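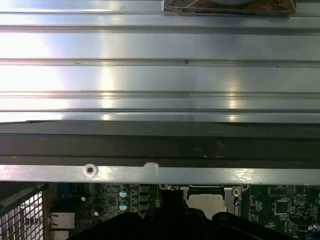 Cleaning out an old desktop tower takes an hour if you go in order. Shut the machine down, pull the power cord, and hold the power button for a few seconds. Lay the case on its side and take off the side panel. Before you reach for a screwdriver, look along the edges of the metalwork. A round hole in a bracket strip tells you where a screw goes, and small rust-colored specks like the two on this ribbed panel can be wiped with a dry cloth and left alone. Leave the board itself for later.

Start with the loose dust. Use short bursts of canned air and keep the can upright. Work from the top of the case down toward the mesh grille, and hold any fan blades still with a finger while you blow.

Next, look for blue plastic. On many office towers it marks the parts made to come out by hand — drive tabs, release handles, the clips by the expansion slots. Press or lift these before you try to force anything.
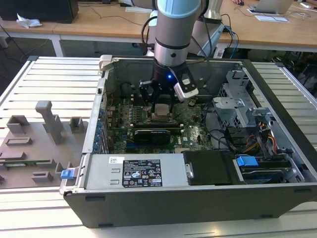 Open case on its side, with the power supply along the front and the drive cage at right.

Take a picture of the power wires with your phone before you unplug any of them. Pull on the plug and never on the wires. If a plug has a latch, squeeze it first.

Memory comes out next. Push the latches at the ends of the slot outward and the stick will rise. Hold it by the edges and set it on an antistatic bag. I write the slot number on a piece of masking tape and put it on the bag.

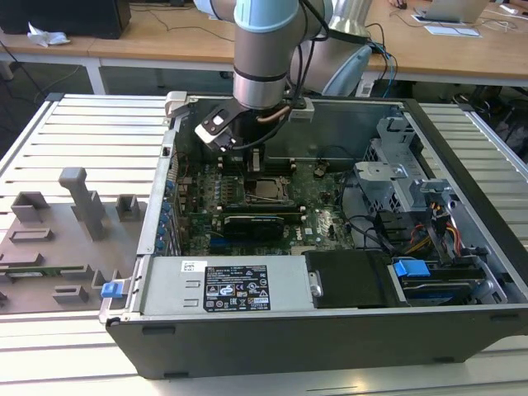 When you put the memory back, line up the notch and press down on both ends until the latches close. Check that the graphics card is still seated all the way, and then reconnect the power plugs using your phone picture.

Do not open the power supply. Blow it out through the vents and leave its cover on.

Put the side panel back, stand the tower up, and start it. If it beeps and shows nothing on the screen, shut it down, unplug it, and reseat the memory.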